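The mesh chair is not the answer

Every time the lease comes up on a shared workroom, somebody proposes new chairs. I have sat through this twice now, once in Rurnstead and once in Pennington, and both times the room ended up with tall black mesh backs and the same people rubbing the same shoulders by four o'clock.

I am told mesh is healthier. I would like to know compared with what. The Graka brochure that went round our table promised "up to 11 points of adjustment", and I doubt many of us have touched more than the one that makes it go down. The rest stay wherever the last person left them.

What a chair can't fix is the table. If it is too high, you hunch your arms up to it. If it is too deep, you lean. A chair with arms may not even go under, so you end up perched on the front of the seat with that costly backrest doing nothing behind you. Then the chair gets the blame, and out comes the brochure again.

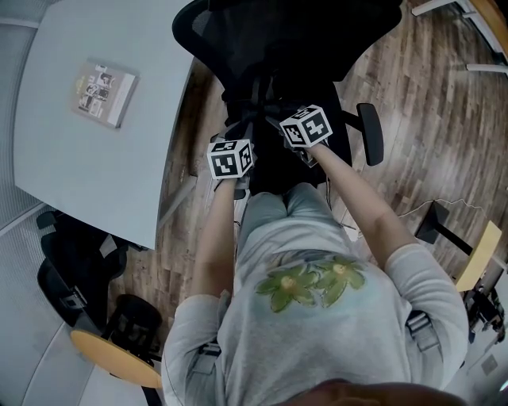

In praise of the stool

My own preference is unfashionable. Give me a round wooden seat and I will get up from it often, as it gives me no reason to stay. It takes hardly any floor, it pulls up to any side of a table, and you can put a book on it when the table is full. Try that with a swivel chair.

I don't claim it suits everyone. Anyone with a bad back should have whatever their back wants, and eight hours on bare wood would be a punishment. But a room needs both, and the buying lists I see are all chair. Vilton's last one had 10 identical black ones and not a single thing to perch on for a quick chat.

The quote for that lot came to £3,000. For 100 you could put blocks under the low tables and buy a couple of plain stools, then wait until December and ask people again what hurts. I suspect the list would be shorter. At the very least, measure the tables before anyone signs.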